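Home Browse Issues Authors Submit About
Search this journal Enter keyword, title or DOI Advanced search

4. Small vessels and the problem of the milky white

4.1 What counts as a bowl

The Dulerwood inventory lists 2,228 items of household tableware, and 409 of them are entered as "bowl, small." We began the study believing this to be a category. It is closer to a shrug. The people who filled in the inventory forms reached for "bowl" whenever a thing was round, open at the top and had no handle, and they reached for "small" whenever it was not obviously for salad. Under this heading we found dip dishes, egg cups of unusual ambition, tea cups, two candle holders and one object we now believe to be the lid of something else.

For this section we keep to the short, straight-walled pieces. Their sides go up more or less vertically, which puts them nearer to a cup in profile, and yet households in the Neves interviews called them bowls nearly every time. When we asked why, the usual answer was that a cup is for drinking and this was for putting things in. We pointed out that a drink is a thing one puts in. This did not advance the interviews, and the question was dropped from the March round.

4.2 Pattern outside, plain inside

Blue-and-white decoration is the most common scheme in the straight-walled group. It tends to be dense, and it tends to be on the outside, where a guest can admire it and the owner, looking down at breakfast, cannot. Figure 3 shows the type on a light wooden tabletop. The swirling, floral-like motifs crowd the exterior wall, while the opening, seen from above, reads as a bright oval with a thin rim around it.

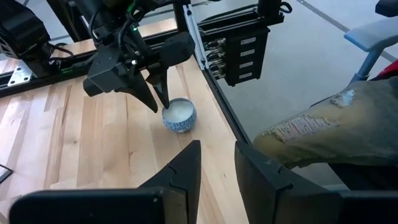

Figure 3. Small ceramic bowl with blue-and-white exterior pattern and pale, milky white contents.

The contents deserve a word. In the Drollier coding scheme, which we adopted before reading it closely, every filled vessel has to be assigned a substance. The scheme offers "milk," "cream," "yogurt," "sauce, white" and "paint." From an image alone we could not choose among these with a straight face, and our coders, given the same set of pictures twice, could not choose the same way both times. We therefore added the code "pale, unspecified." It became the most popular code in the study within a week and had to be rationed.

A pale filling also does something awkward to the vessel. Against a white or near-white rim, the line between contents and container gets hard to find, and estimates of fill level suffer. Coders working from above placed the surface anywhere from just under the rim to well down the wall. Dark contents gave far less trouble. Coffee, whatever its other faults, has an edge.

4.3 Wood as background

Pale striped wood is kinder to blue decoration than it is to white fillings. On butcher-block style tops, the strips vary from honey to cream, and a slight gloss adds reflections of its own. The Belum set was photographed on gray felt to avoid this. The felt solved the reflections and introduced lint, which two coders entered as food.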